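Inicio Actas Avisos Contacto
Buscar en esta web... Buscar
Categoría: Vida en la residencia / Orden y trastos

Acta de la reunión de la planta 2 – Residencia Trilside, 7/10/23

Preside y toma nota Hamdia Endale, porque llegó la primera y el bolígrafo estaba encima de la mesa.

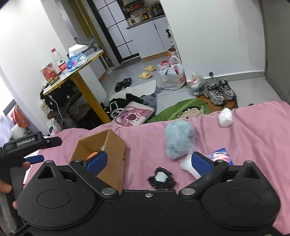

1. Cosas sobre las camas. Se debate si una cama con sábana rosa sigue siendo cama cuando lleva encima una caja de cartón abierta, telas y paquetes. La habitación 7 sostiene que sí. La 17 pregunta dónde se duerme entonces. Se acuerda que lo que esté sobre la cama a las once de la noche duerme en la caja.

2. Cajas. Quedan cajas abiertas desde septiembre. Cada habitación podrá conservar una, con el nombre escrito en un lateral y legible – lo de «varios» no es un nombre. El resto, plegadas y al cuarto del fondo.

3. Cojines en el suelo. La propuesta de prohibirlos decae tras una defensa muy sentida del oso rosa. Se admiten los cojines junto a la cama, nunca en el paso de la puerta.

4. Bultos blancos arrugados. Ninguna habitación reconoce los suyos. Se lavarán juntos el próximo turno y se repartirán a ojo.

5. Presupuesto. Jolanow ofrece estanterías para toda la planta por casi 1081 euros. Silencio prolongado. Se pedirá precio a Mornton.

6. Ruegos y preguntas. Se ruega devolver la cinta de embalar. Se pregunta quién la tiene. No consta respuesta.

Próxima reunión en la sala Tilahun, cuando se despejen las sillas.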